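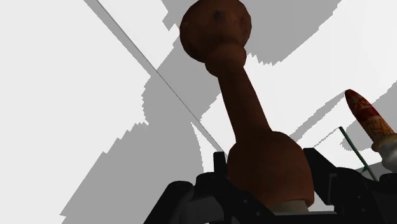 Dana Kessling

June | 3 min read
Posted by Dana Kessling

Carrying on with the Trustance oil on the beech offcuts. The first set went blotchy on the end grain again, same as last month, so I'm treating that as the oil and not the sanding. Three more blanks are cut from the Araújo board and marked on the base in pencil. Please don't wipe the pencil off when you clean the bench.

Blank A: oil straight from the can, flooded on, wiped back after ten minutes. Dark at the shoulders, pale on the long neck. The bead under the top drank it in and stayed tacky until after lunch.

Blank B: thinned 2 to 1 with the citrus solvent. More even. The color is weaker than I want but a second coat should bring it up. The smell hangs around, so open the back window first.

Blank C: sealed with a thin wash of shellac before the oil. Best of the lot for evenness, worst for feel. It has a slightly plastic drag when you run a thumb down it. Might cut back with a gray pad and see.

Lathe notes. I dropped the speed to 300 rpm for applying finish. Anything quicker throws oil on the wall behind the headstock, and I had to wipe down the chart. The tailstock is still creeping under load. I tightened the cam nut and it held for the short blanks but not for the long one, which picked up a ripple near the thin end. Sanded most of it out. You can feel what's left if you know where it is.

The Feter skew needs regrinding. Someone has had it on the coarse wheel and the bevel has a flat in it. I used the old spindle gouge for the coves instead and they came out fine, a little wider than the drawing. The drawing wants updating anyway – the collar is shown square on the second sheet and rounded on the first. I've been cutting it rounded.

Boring: pilot first, then the long bit from both ends. The holes met 2 mm off center on blank A and close to dead on for the others. The difference was the steady rest, which I forgot on A. Clear the chips more often than seems necessary. Beech packs in the flutes and scorches.

Stock: 200 ml left in the open can of oil, plus the sealed one. Wax is fine. We're low on the fine abrasive rolls and out of blue towels. The Brusenau order has the rolls on it but I didn't see towels, so add those if it hasn't gone yet.

Oily rags are in the lidded bin with water in it. Keep using that one and not the box by the door.

Left to do:
Second coat on B, leave A alone as the control.
Cut back C and buff half of it.
Regrind the skew.
Find out whether the tailstock cam is worn or just badly adjusted.
Try the thinned oil on the walnut scrap, end grain only.

All three are on the drying rack, top shelf, standing on nails. The undersides are still wet.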